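Preguntas frecuentes sobre el fallo de las pinzas (aviso de diciembre)

Responde Somtochukwu Shehu, soporte de puestos bimanuales, Rellerora

¿Qué pasó exactamente?
Una pinza se abrió sola a mitad de un traslado y soltó un jarrón de cristal desde 38 centímetros. El brazo siguió su trayectoria, depositó con enorme delicadeza nada en absoluto sobre el estante y marcó la tarea como completada.

¿Y la causa?
El conector de la muñeca. El cable da una vuelta muy cerrada junto a la última articulación y, con el giro extremo, el pin 2 pierde contacto durante un instante. El controlador Kundgate interpreta ese silencio como una orden de apertura. Alguien lo decidió así en su día y el comentario del código dice «provisional».

¿Cuántos puestos están afectados?
Hemos reproducido el fallo en 13. Si el suyo lleva la muñeca Gritside con el cable corto, dé por hecho que también.

¿Puedo seguir trabajando mientras llega el cable nuevo?
Sí, con la velocidad reducida y sin giros completos de muñeca. Para las pruebas, objetos que no le importe perder. El cristal rebota mal. 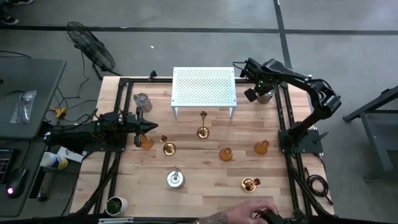 Lo mismo vale para las manos. Antes de acercarse al tablero, pulse la parada y espere a que los dos brazos queden quietos. Los dos, porque comparten controlador, y el que parece inocente también recibe órdenes.

La luz de la muñeca está verde. ¿Significa que todo va bien?
Significa que hay corriente. Durante la caída del jarrón también estaba verde.

¿Sirve la parada de emergencia si la pinza está sujetando algo?
Detiene el brazo. La pinza conserva la posición mientras tenga alimentación; si además corta la corriente general, afloja en un par de segundos. Retire primero lo que haya debajo, incluido usted.

He sujetado el cable con una brida y ya no falla. ¿Cierro la incidencia?
No. La brida desplaza el punto de flexión a la articulación anterior, donde el conector es más caro. Lo sabemos porque fue nuestra primera solución oficial, vigente durante una mañana.

¿Qué cambia en la actualización?
Dos cosas: la pérdida de señal bloquea la pinza en lugar de abrirla, y la tarea no se da por completada sin leer el sensor de agarre. El sensor venía montado de fábrica. Faltaba preguntarle.

¿Quién paga lo que se rompió?
Rellerora, si el registro muestra el corte de señal. En el taller de Ogunleye nos reclamaron también un café; en ese registro el brazo estaba apagado.

¿Qué debo enviar?
El registro completo del turno, el número de serie de la muñeca y una foto del recorrido del cable. No reinicie el controlador antes de exportar: el reinicio borra el registro. Eso se corrige en la versión siguiente.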